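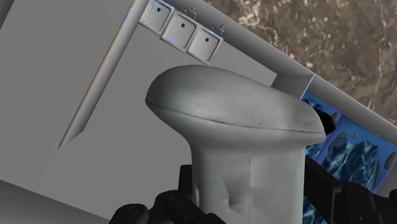 Buy the second gripper before you buy anything with a bigger number on it, Prakash Devadiga told us at our October review, and he wanted to see the whole budget on one page. We had come in with four pages and a lot of hope!

So this report is mostly about money, and we had far more fun with it than we expected. Our project, Kirico, is a plan for a small robot cell that can pick up gray, odd-shaped handheld things by the stem. We do the grasping in simulation first, with sinks and walls and a marbled surface in the room model, and only then decide what real hardware to ask for.

Our first wish list came to $3731. The department gives each team $600 a term, plus whatever we can borrow from the Dromby lab (they have a spare power supply and a very good bench). That gap looked awful on paper, but it shrank fast once we split the list into what the arm needs on day one and what can wait.

Day one:
Two-finger gripper, used, from Dornotwood: $385
Spare finger pads, set of 12: $48
Mounting plate and bolts: $67
Shipping: around $100

Total: $600, with nothing left over. Edeltraud Mayrhofer didn't love that and asked us to get the shipping quote in writing before we order. Fair point, and we are doing it.

Can wait:
Wrist force sensor
Second gripper (sorry, Prakash, next term!)
Dramani controller license, if the free one gets too slow

The best thing about simulating first is that changing your mind costs an afternoon. We tried wide fingers and narrow fingers around a thick stem and got to argue about both without spending a cent. We still don't know how the pads will wear, so the set of 12 is a guess, and we would like next term's team to keep a log of every pad they replace.

The order form goes in as soon as the quote comes back.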